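# Where does colour come from?

Grab something red. A sock, a tomato, your little brother's fire truck, anything! Now take it into the darkest cupboard in the house and shut the door. What colour is it in there?

You can't see any red at all, and that's your first clue. To see colour you need light, a thing for the light to land on, and your own two eyes.

## Light is a mixture

Sunlight looks plain and whitish, but it's packed with colours all mixed together. When it passes through raindrops, the colours get spread out and we see a rainbow. You can make your own with the garden hose. Stand with the sun behind you, put your thumb over the end and spray a fine mist in front of you (and warn anyone who doesn't want to get wet!).

## Soaking up and bouncing back

When that mixture lands on a ripe tomato, the skin soaks up most of the greens and blues. The red part bounces back out, and some of it goes into your eye. So a tomato looks red thanks to the light it *doesn't* keep!

A white shirt bounces back nearly all the colours. A black one soaks up nearly all of them, and it turns that light into heat, so black clothes can feel hot on a sunny day.

## Try it: the black texta test

You'll need:

- a black water-based texta
- a paper coffee filter
- a glass with 4 cm of water in it

Draw a thick line across the filter, 40 mm up from the bottom edge. Dip only that bottom edge in the water and wait. As the water creeps up through the line it carries the inks along, and some inks travel further than others. You might see blue, pink or even yellow come sneaking out of the black. Different brands make different patterns, so try a few!

## Go on a colour hunt

Look for shiny things and dull things, pale things and dark things. Colours that slowly change into one another are called a gradient, and they're terrific to find. A sunset is a huge one.
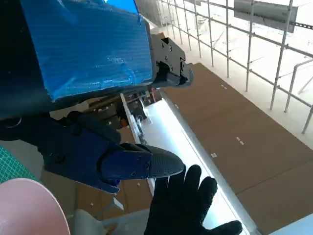 Glossy blue film, then a card with a gradient from hot pink to deeper purple.

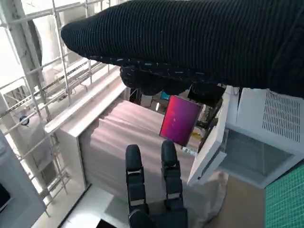
Dekano, Apr 20, 2024

Our March question was "What is your favourite colour, and where did you find it?" We got 187 answers, from Nerkness all the way out to Dedside, and we loved reading them! Blue was the winner. Our favourite came from a reader in Bako who chose "the green inside a wave just before it flops over". Wow!

Next time we're looking at shadows. Before then, go outside in the morning and trace around your shadow with chalk, then come back at lunchtime, stand on the same spot and trace it again. Bring your drawings or your questions, and bring a hat.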